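Opinion | Robot Software
14 comments · 73 shares

Every few months somebody asks me why our planner is still so simple. My answer is that we spent the first year on the wrong thing, and I think many teams are doing the same now. We wrote a very clever planner at Tedunix and we had almost no tools to understand why it failed.

A planner gives you a path or it gives you an error. When my colleague Forough Akbari joined, she asked to see the last failed plan. We could show her a log file of 3,000 lines. She read it for one afternoon and then she started to write a replay tool, which we now call Flavix. It loads the state of the world exactly as the planner believed it, and you can step forward and back through each decision.

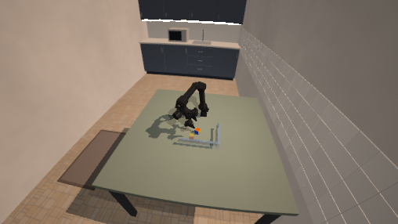 The cube task in simulation, with the L-shaped fixture on the table.

A task like this one looks easy. But the rails of a fixture are thin, and the cubes are close together, so a small mistake in the collision margin can close every approach to the corner. In our old log this was one word, "infeasible". In the replay I found it in three minutes.

Some people say that good tools come later, when the product is stable. I respect this opinion, but I do not share it. We went through 520 failed plans last October, and most of them had nothing to do with the search algorithm. They were wrong frames, old object poses, a gripper model that nobody updated. A better planner would fail on these also - only faster.

So if you have money for one more engineer, please let this person build the debugger first.

Filed under: planning, simulation, tooling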